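Readers of this blog have asked on several occasions for a fuller account of how clothing is managed in a small household, and in particular how a single wardrobe may be made to serve for the whole of the year. The present post sets out the arrangements followed in my own home since the move to Clernitz. It is offered as a record of practice, and readers whose circumstances differ should adjust it as they see fit.

## Storage

The flat has one built-in wardrobe and one chest of drawers. Winter coats are moved to the top shelf in the spring and are brought down again when the heating is first used. Knitted items are kept folded at all times. Shirts and jackets are hung, with the top button fastened, on hangers of one width. I purchased 40 of these from Provance at the time of the move, and they have proved sufficient.

Drawers are lined with plain paper, which is replaced every July. Scented paper was tried for one season and was not continued, as the smell passed to the pillowcases and remained there for some weeks.

## Washing

Washing is carried out on Monday, in two loads. Dark items are turned inside out. Heavier cotton items are washed on their own at a low temperature and are never put in the dryer – an earlier jacket was lost to shrinkage in this way, and the lesson has been retained.

Marks on light cotton should be treated before the main wash. A little plain soap is worked into the cloth with the fingers, left for 40 minutes, and rinsed with cool water. If the mark is still present after washing, the item should not be ironed, as heat will fix it. The treatment may be repeated on the following washing day.
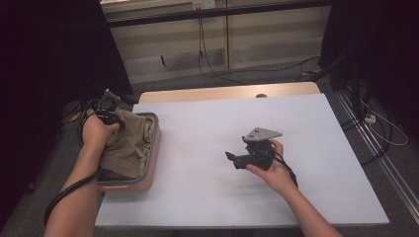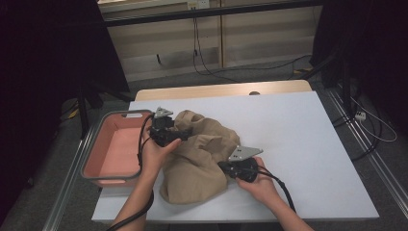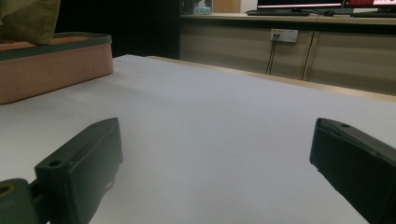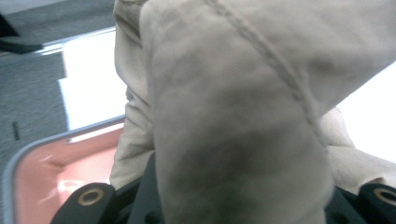 *Beige cloth on the white tabletop; in the last picture, the stitched seam and a greyish smudge on the fold.*

## Repairs

Small repairs are done at home in the evening. These include loose buttons, dropped hems and short openings along a seam. Thread is matched by daylight where possible. I use Plistine thread for most purposes, as the local shop keeps it in a wide range of shades, although its grey is slightly blue and does not suit older trousers.

Larger work is sent out. For the past few years this has gone to Elibariki Muriithi, whose workshop is on the upper floor of the Simiyu arcade. A new lining for a jacket was recently quoted at 835, against 200 for a replacement zip. Both prices included pressing. The lining was declined on this occasion and the zip was approved. The work was returned in nearly two weeks, with the old zip enclosed in a paper envelope, a courtesy I had not met with before.

Readers intending to use any repair service are advised to empty all pockets and to pin a written note to the item stating the work required. Verbal instructions given at a busy counter are easily mislaid.

## Disposal

No item is discarded solely on grounds of age. Shirts with worn collars are kept for painting and gardening. Towels are cut into cleaning cloths once the edges have gone. Items in good order that are no longer worn are placed in a bag at the foot of the wardrobe, and the bag is taken to the charity shop when full.

One question remains open, namely the treatment of wool socks. Darning has been attempted with limited success, and the finished heel is uncomfortable in a leather shoe. I should be grateful to hear from any reader who has found a flatter method – comments will remain open beneath this post until the end of the month.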